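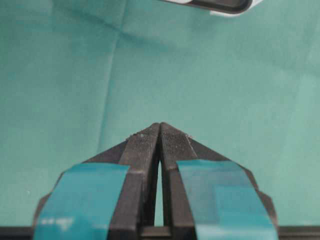
4.2 The open day at Udport

The second part of the study took place during the public open day held by the Clitbridge laboratory at its Udport site in January. Visitors were admitted in groups of eight, and each group spent seven minutes at the demonstration bench before moving to the next room. The programme was the same for every group. A member of staff gave a short spoken introduction, the arm carried out one pick-and-place task, and visitors were then invited to ask questions while the arm was held still.

The two-fingered gripper used at the bench is shown in Figure 1, as seen from the wrist camera. The textured pads lie along the inner edges of the fingers, and a band of blue-green tape covers part of the outer face of each. The same view was relayed to a monitor facing the visitors, so that those standing at the back could follow the task when the arm itself blocked their line of sight.

Visitors were asked to fill in a one-page form on leaving. We received 200 completed forms, and these are the basis of the results in Section 5. The form did not ask for age or occupation, and we therefore make no claims about how views differed between school parties and other visitors.

Two points of procedure differ from the earlier trial at Delaunay. Firstly, the spoken introduction was moved to the start of the visit, whereas at Delaunay it followed the task. Secondly, visitors were told beforehand that a grasp might fail and that the arm would then try again. Staff kept to an agreed wording for this notice, which is given in full in Appendix B. Failed grasps were entered in the bench log by the member of staff on duty, together with the number of the visiting group.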